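Desitz Round Side Table Oil, 500 ml

Item 47 in our care range. In stock, sent from our workshop within two working days.

Desitz is a clear oil for light wooden table tops in homes, cafés and waiting rooms. It goes into the wood and leaves a thin matt surface, so the grain stays visible and the top still feels like wood under the hand. It does not make the wood yellow in the way many older oils do. We mix it in small batches, and the recipe has been the same since Ghazala Jafri took over the workshop from her uncle.

One bottle is enough for almost 16 square metres on the first coat. The second coat needs less, because the wood is already partly full.

How to use it

Clean the top with Dateo soap and let it dry overnight. Sand lightly along the grain with fine paper. Pour a little oil on a cotton cloth and spread it thinly. Wait 30 minutes, then wipe away everything that the wood did not take. Please do not leave wet spots - they become sticky and must be sanded again. Put on the second coat the next day.

Light wood table tops with cups and bottles in daily use:

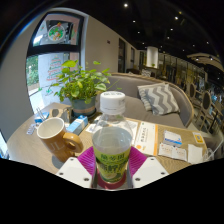
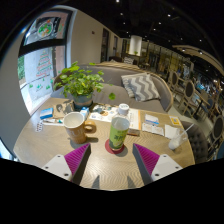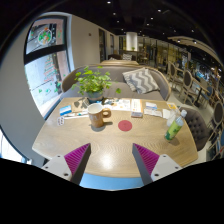
After the second coat the table can be used carefully the same evening, but the oil needs one week to become fully hard. During this week, please keep hot cups and wet cloths away from it. Later, water, tea and coffee can be wiped off without hurry. Red wine and beetroot should be wiped off at once.

Oil used cloths must be put in water before you throw them away. They can catch fire by themselves when they lie folded in a bin.

Sizes and other versions

Desitz is sold in 500 ml and 2 litre cans. For dark woods such as walnut we recommend Hashmi, which has a little brown pigment. For chopping boards please take Ona, our oil for kitchen things.

Not suitable for lacquered or painted tops. If you are not sure what is on your table, put one drop of water in a hidden place. When the drop stays round for a long time, there is probably lacquer, and it must be removed first.

Questions about an old table? Write to the workshop and add the size of the top. We answer every day except Tuesday.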